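Projektbericht der Robotik-AG: "Oria lernt putzen"

von Veronika Csizmadia und Gergely Veres

Als wir im Herbst überlegt haben, was unser kleiner Arm Oria eigentlich können soll, kamen erst einmal die üblichen Vorschläge: Becher stapeln, Würfel sortieren, ein Getränk einschenken (davon hat uns Frau Tóth zum Glück schnell abgebracht). Die Idee mit dem Abwischen von Fitnessgeräten kam dann von Gergely, der nach dem Training sowieso jedes Mal die Polster sauber macht und fand, das könne doch auch mal jemand anderes übernehmen.

Wir haben uns das am Anfang ziemlich leicht vorgestellt. Ein Tuch, eine Fläche, ein paar Bahnen hin und her, fertig. Also haben wir Oria mit fest programmierten Wegen über ein altes Sitzkissen fahren lassen, und das Tuch lag nach der zweiten Bahn auf dem Boden. Beim nächsten Versuch hat der Arm so fest gedrückt, dass das ganze Kissen mitgewandert ist. Da war klar, dass wir uns erst einmal anschauen müssen, wie Menschen das machen, und zwar aus der Sicht von jemandem, der gerade selbst wischt.
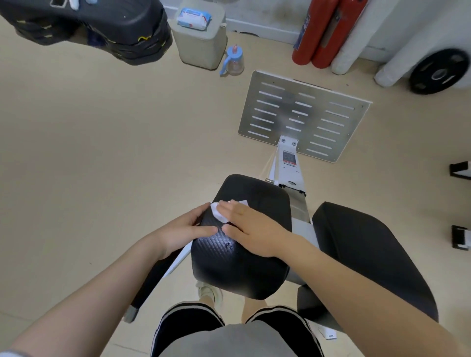

Insgesamt haben wir 443 kurze Wischbewegungen gesammelt und an 4 Nachmittagen von Hand beschriftet: Wo liegt das Tuch, welche Hand drückt, welche führt? Das war, ganz ehrlich gesagt, die mühsamste Arbeit im ganzen Projekt, aber auch die lustigste, weil man sich dabei wunderbar über Kleinigkeiten streiten kann. Veronika hat dafür ein Programm namens Diluleo geschrieben, mit dem man die Bewegungen in Abschnitte zerlegt, und ohne das säßen wir vermutlich heute noch dran.

Inzwischen schafft Oria ein flaches Polster in acht Bahnen und behält das Tuch dabei meistens im Greifer. Die abgerundeten Ecken lässt sie leider immer noch gerne aus, und mit zerknüllten Tüchern kommt sie schlechter zurecht als mit gefalteten. Für den Schulwettbewerb Rostell im April wollen wir noch einen Drucksensor einbauen und die Ecken extra üben. Wer Lust hat, beim Beschriften zu helfen, ist herzlich willkommen, Kekse bringen wir mit!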